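How we count demonstrations now

October 29, 2024 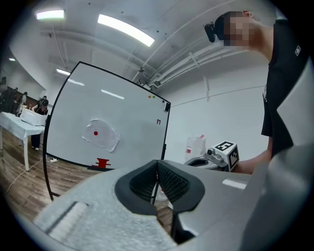

How many examples does a policy need before it stops fumbling a simple pick?

More than we budgeted for in June, when the plan said 300 per task. On our tasks the curve kept climbing until 800, and the last stretch mattered mostly for odd starting poses.

We collect with hand-held grippers, two per operator, under the project name Zulstead. Each take becomes one episode: finger width, gripper pose, video, and a line of text with the task name. Takes are logged by hand first and checked against the recordings at the end of the session.

The first full batch had 196 episodes after filtering. Imad Geagea wrote the filter. It drops any take where tracking is lost for more than 9 frames in a row, and it flags takes where the fingers close and open again without the object changing place. Flagged takes go to a person. I look at them at double speed, and most go back in.

Two things changed the yield. We stopped restarting the pose map between operators, so left and right tracks stay in one coordinate system. We also made operators hold still for a second at the start of every take. Roland Cropper objected to the pause on the grounds that the policy would learn to pause as well. It did. We now trim the first second before training.

Still open: time sync between the two grippers. The offset drifts over a long session and the present fix is a sharp tap of the two units together at the start and end. It works, but aligning on the tap is manual. Imad has a script half done.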